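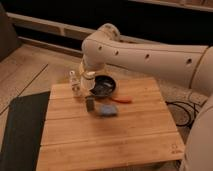 Arm going in at our place, what changed at yours?
Forum: Work and Jobs > Kitchens and Catering

prepbench_h
Posted 2023-07-10

I work in the kitchen at Inddale. We send out 400 meals a day to day centres and a couple of offices. Management have told us they're bringing in an arm for the sorting and putting away side, so small pans, bottles, lids, sponges back where they live. Two of us do that now, plus the washing up. They say no jobs are going. Has anyone been through this? Mostly want to know what the shifts look like afterwards.

Widad Saliba
We've had one at Cakberg since March. No one was let go, but when two people left they weren't replaced, so draw your own conclusions. The arm does the small stuff. I do the big pots and anything it leaves behind. My wrists are better for it. The day is longer and duller.

tallow
Same story at my old job. "No jobs going" means no jobs going this year. Get it in writing.

Najwa Kanaan
I don't agree with that as a rule. At Titemstead we asked for retraining before it arrived and got it. I was on the wash line for years and now I set the arm up in the morning, show it any new items and stop it when it gets muddled. It came with a small pay rise. Not a big one.

tallow
And how many on the wash line now?

Najwa Kanaan
Fewer. One moved to deliveries and one went to stores. Both had asked to move before any of this, but yes, fewer.

prepbench_h
Does it cope with odd shapes? We have a lot of little pans with long handles and they never sit the same way twice.

Widad Saliba
Ours is slow with handles. Caps and little pots are fine. Sponges it squashes, no harm done. Clear glass was bad to begin with and we still keep most of it back for doing by hand.

gh_nights
Ask who gets the blame for breakages. Ours went down against the shift, whoever or whatever dropped it. Took a grievance to get that changed.

Najwa Kanaan
Good point. Ask about breaks too. We used to chat across the sink and now one person is stood on their own with it for half the morning. I'd have asked for two on at a time if I'd thought of it.

prepbench_h
Thanks all. There's a meeting with the Zerouali people before it goes in, so I'll ask about pay, breakages and not being left on your own. Will post what they say.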